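Speaker notes: Showing a robot what you mean
Skellville library series, evening talk
2024-06-10

Slide 1. Title
Say good evening and let people find their chairs. Thank them for coming in on such a nice night. Mention that I'll stay afterward as long as anyone wants to talk, and that the good cookies are at the back.

Slide 2. How do you teach somebody to fold a towel?
Ask the room and wait (really wait, I always jump in too soon!). Somebody will say "you just show them." Lovely, run with it. At Drarance we spent a long time writing out instructions for our robot arm, line by line, and every towel in the building ended up on the floor. Then we started showing it, and I have been a happier person ever since.

Slide 3. Two ways of showing
First way, remote control. You sit at the Trutis station with a handle in each hand, and the arm across the room copies you. It feels like eating soup with very long spoons. You do get used to it, but my shoulders complain by lunchtime.
Second way, by hand. You take a gripper just like the robot's, with a camera on it, and you carry it around and do the job yourself. No robot needed in the room. I've done this at my mother's kitchen counter.

Slide 4. What the camera gets
Go slowly on this one and let people look before talking. Point out the two black fingers and how far apart they are. Ask where they would grab. Most people say around the middle, and then we get a nice argument going about the head, which is so wide compared with everything else.

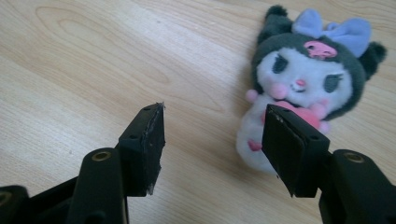
Slide 4: Plush toy on a wood-grain surface, fingers open, nothing held between them.

Soft toys are harder than they look. A block has sides, and a plush has opinions. Squeeze the body and the shape changes under the pads, and the person holding the gripper feels that and adjusts without thinking. The robot has to learn the adjusting from us. Mention the worn edges on the finger pads if someone asks about upkeep.

Slide 5. How much showing is enough?
Our soft toy set has 554 demonstrations in it. We threw out 74 more, mostly mine, for going too fast. Pause for the laugh. Then say the serious bit: a rushed demonstration teaches rushing, and if I fumble and recover calmly, we keep that one, as recovering is worth learning too.

Slide 6. Try it yourself
Bring out the 2 spare grippers and invite people up, 6 at a time so the table doesn't get crowded. Kids first, please. Remind everyone to move the wrist gently and to look where the fingers are going.

If there's time: the Were project, starting in August, where we'll be collecting demonstrations in people's own homes. Sign-up sheet is by the door. Check that there's a pen this time.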